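Notice to Members of the Nunville Boxing Hall

A short story

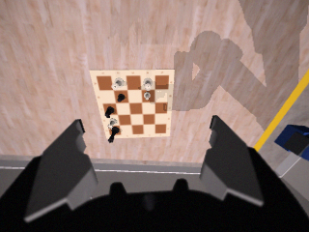
A small chessboard with white and black pieces.

The notice went up in October, beside the water fountain, on Vustix letterhead. It stated that the hall at Nunville would change hands at the end of the season and that all members were required to return their locker keys.

The coach read it once and went back to the ring, where a welterweight was waiting with her hands already wrapped. She had a bout in Plekitska in six days. He held up the mitts.

"Left foot," he said. She moved it.

The records of the hall list 204 members in its best year and 70 in its last. They do not say who swept the floor, or who kept the heavy bag hanging after the first chain gave way. The coach had done both. He had also written, over one winter, a set of rules for conduct in sparring, and these were still taped inside the office door. Rule one required both boxers to touch gloves. Rule two required them to mean it.

At Plekitska the welterweight lost the first round and won the next two. Her opponent, a tall southpaw from Kao, kept circling toward the ropes – and on the third occasion found the left foot already there. The referee raised the welterweight's arm. The coach signed the result sheet and asked for a copy.

He returned to the hall at a late hour and entered the bout in the ledger, as the regulations provided. It was number 296. He ruled a line beneath it, considered the line, and wrote 297 in the margin below.

Then he took his locker key off its ring, placed it in a Vustix envelope, and left the envelope on the desk, unsealed.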